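The day the gripper wouldn't let go: my visit to the Endico open house
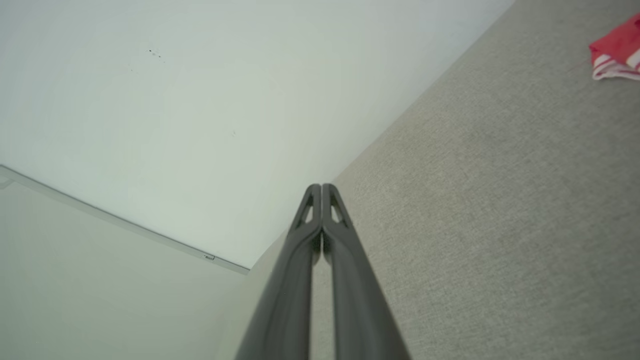

I almost didn't go this year, because it's a two-hour drive and last March the parking was a nightmare. But Endico was showing its cloth-folding setup in the back hall at Veseck, and I'm a sucker for anything that promises to do laundry, so off I went with a thermos and a bag of pretzels.

The folding demo ran every 20 minutes. I got there for the 2 p.m. one and squeezed in near the front (sorry to the tall guy I elbowed!). The first towel went great. The arm came down, pinched a corner, lifted, laid it over, and everybody clapped like it was a dog doing tricks.

Then came the second towel, and the fingers just stayed shut. The arm swung back to its start spot with the towel still hanging off it, dragged the thing across the work surface, and tried to go down for another grab with its hands already full, so to speak. There was a nasty little crunch. One of the staff hit the red button and the whole thing froze.

I hung around afterward, because that's the part I like. The engineer running the booth was really open about it. The open command had gone out, she said, but the Wei controller never checked that the fingers had moved before it started the next step. They'd had 3 of these in 700 practice cycles and figured it was a loose cable. After today she wasn't so sure! She was more bothered by the arm carrying on than by the stuck fingers, and I'm with her on that one. Kids were leaning on the rail the whole time.

They canceled the next show and put up a paper sign. I killed the time over at the Flindar stand, where they were giving out decent coffee and very bad pens, and when I wandered back they had the arm running again at a crawl, with no towel, open and close, open and close. I watched that for way too long. The 4 p.m. demo was still listed as "maybe" when I left to beat the traffic, and I didn't beat it.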